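Filed under: Bench notes / Teardowns
September 23, 2020, posted by the Wollier bench

Back on the slotted table today with the desktop job, and I'm so glad we stopped trying to do this on the old desk! The ribs do eat screws, though. I lost 2 of them down a groove before lunch and got one back with the magnet stick (the other can stay there, I have a jar of them).

Main thing I wanted to try was the gray foam tray. Up to now the parts went wherever there was room, and in July that cost me a whole afternoon hunting for a drive that was under a manual the entire time. So now the CPU gets its own pocket and goes in there before I touch anything else.

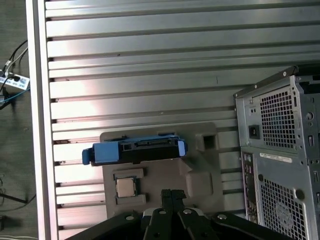 I still want a proper place for the hard drive in its blue caddy. I like keeping the two together, because the caddy is what goes missing, but that makes a long piece and I'd rather cut a new slot than keep laying it across the top. Lollora does foam in bigger sheets, must ask what 5 would cost us.

Other bits: the thermal paste is nearly out, wipes are fine. Please leave the tower with its back to the tray if you use the table after me, I've got used to reaching for it that way. Next up is the memory, and then I'll write labels for the pockets if the marker holds on foam.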